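30/03/2024

Server log, personal copy. Patch 19 went live on Manzano this morning and I had the client updated before breakfast. The download was small. The shader rebuild took much longer than the download, and the launcher gave no progress bar for it, only the word "preparing" in the lower corner.

Main character is still the level 50 warden. I logged in at the Mallville gate, where I had parked her before maintenance, and the zone was busy enough that names were loading before bodies. Frame rate dropped when I turned toward the bank and recovered when I turned away. I set shadow distance to medium and left it there. Texture quality makes no difference on this machine, which I tested twice last month and don't need to test again.

Threat changes

The patch notes say that shield skills now build threat on a curve. Before, each hit added a flat amount. In practice the first few seconds of a pull are weaker and everything after that is stronger. I ran the old quarry three times with a random group to get a feel for it. On the first run the healer took the opening hit on nearly every pull, and the group was polite about it. On the second I opened with the taunt and held the shield bash until the pack was gathered, and nothing got loose until the last room. On the third I swapped the bash for the stomp, which has a longer cooldown but hits everything in range. That is the version I'm keeping.

The tooltip for the bash still shows the old numbers. I filed a bug. The form asked for a category and there was none for tooltips, so it went in under "interface - other."

Also changed: blocking no longer interrupts mounting. I used this by accident outside the quarry and got away from two patrols that would have killed me last week.

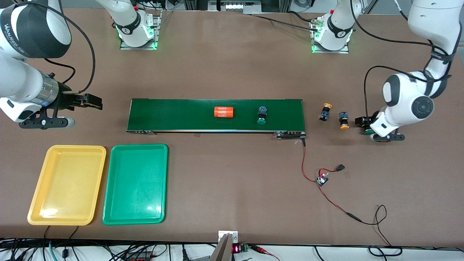
Market and crafting

I had 2414 silver at login, nearly all of it from selling ore through the winter. The plan was to hold until the May expansion, when everyone will want the new plate and the price of ore should climb. The patch complicates that. Repair costs went up for heavy armor, and the smelting recipe now returns a little slag that can be sold to the vendor. More people will smelt, so more ore will be used, but more people will also be out mining it. I can't tell which effect is larger from one day of prices.

I sold half the stack at 322 silver for the lot and kept the rest. That price was lower than I wanted. It cleared in the time it took to walk to the stables and back, so I could have asked for more. Next time I'll list in smaller lots and step the price up.

The Maken hammer recipe dropped for someone in trade chat and was gone before I had opened the window. I have wanted that recipe since I started smithing. It isn't the best hammer in the game, but it's the only one that keeps its bonus when the durability is low, and I am lazy about repairs.

Guild

Miltix is down to a handful of regulars. The calendar still lists raids that were last attended in the fall, and I don't have the rank to delete them. Tonight there were enough of us for the lower crypt if we filled the last two spots from the finder, and we did. One of the two left after the first boss without a word. The replacement was very good and had the route memorized, including the skip behind the second stair, which I had only seen in videos.

We got to the third boss and stopped there. The fight has a phase where the floor goes dark in sections and the tank has to drag the boss around the edge in time with it. I was late on the second rotation every attempt. Part of it is latency, which the overlay had in the red twice, and part of it is that I watch the boss when I should watch the floor. I will move the camera out to maximum for this one and turn off the nameplates.

Loot: one belt with stats for a class none of us play, two stacks of bone dust, a cosmetic lantern. I won the lantern. It attaches to the hip and clips through the shield when running.

There was some talk afterward about merging with a larger guild. I am mildly against it. The bank tabs would have to be emptied first, and I put most of what is in the third one there.

To do

Rebind stomp to the side button. The current key is next to the one for dismount and I have hit the wrong one more than once.

Check ore prices before work and again at night, and write both down.

Back up the interface folder. The patch reset my chat tabs and I had to rebuild them from memory, and the combat filter is still missing something - I think it's incoming heals.

Logged out in the Mallville inn for the rest bonus.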